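Home | Archive | Threads | Subscribe
Last updated: November
Print this message | E-mail this message

Dear all,

Renzo, thank you for raising this — I've been meaning to write since the potluck, and you know how I get once I start.

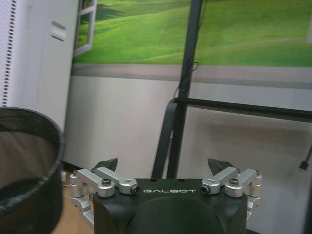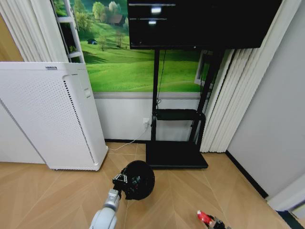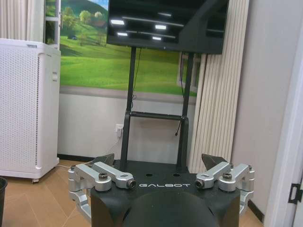 Middle picture: black helmet on the wood floor.

Renzo Greco wrote:
> Do we keep the Gevdale choir supper at 60 seats,
> or try for 83 in the Paquette hall?

I'd go for 83! The hall is warmer, the piano is in tune, and my sister will gladly make her lentil soup again (two pots this time). Could Oľga ask whether the kitchen is free from noon?

Warmly,
Şengül Kurtuluş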